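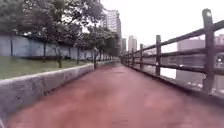

Looking after an old soldier's bits and pieces

Posted by Yamuna Varghese, 4 May 2018

Sooner or later somebody in the family dies and you inherit the Colonel. Ours was my great-uncle, who served for 28 years, sat on the town council at Kollcombe for two terms and kept every piece of paper either career produced. He came to me in a tin trunk and three supermarket bags.

Medals

Put the polish down. I know. You want them to gleam on the mantelpiece, and so did my aunt, who rubbed the king's nose clean off a campaign medal over several decades of Sunday afternoons. A soft dry brush will shift the dust. If a medal has gone a bit dull, let it be dull. Hold it by the edges, with clean hands, and keep it out of any drawer that also holds rubber bands, which go sticky and then stay for good.

Ribbons fade on a sunny wall. Hang the frame in the hall, or on the landing where only the airing cupboard will see it. If a ribbon is in shreds, buy new for display and keep the old one in an envelope marked "old ribbon". You think you'll remember what it is. You won't.

The uniform

Check the pockets first. Ours yielded a pencil, a dead moth and a bill from a hotel in Welotby that my great-aunt was never shown.

Moths like wool, and they like it best with a little soup down the front. Brush the tunic outdoors, seams and collar especially. To be on the safe side, seal it in a polythene bag with the air pressed out and freeze it for 2 weeks, then leave the bag shut for a full day after it comes out. Warn the household. Sivaprasad Venkataraman, my neighbour, went looking for peas and still brings it up.

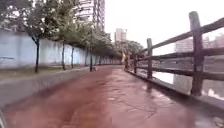 Afterwards lay it flat in a box with acid-free tissue, rolling some into the sleeves so they don't crease. Wire hangers will give the shoulders two little horns. Take off any metal badges that unpin easily and wrap them separately.

Letters and speeches

Out come the paper clips, the pins and, if you're patient, the staples. Unfold everything once and leave it unfolded. Number each sheet on the back in soft pencil, small, in a corner. I got to 273 before finding that 19 of them were the same speech on drains.

Never mend a tear with sticky tape. It goes brown, falls off and leaves a stripe through the only interesting sentence. A torn page is perfectly happy in a polyester sleeve.

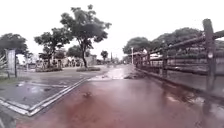
Lofts are too hot and cellars too damp, so the Colonel now lives under the spare bed. Lift the boxes off the floor on a couple of battens in case of a leak, and look in twice a year for silverfish.

Belts and boots

Dust them and stuff the boots with tissue. Skip the saddle soap, however much you enjoy the smell.

Swords go to someone without children. Anything that might once have gone bang, leave exactly where it is and ring the police before you ring your cousin.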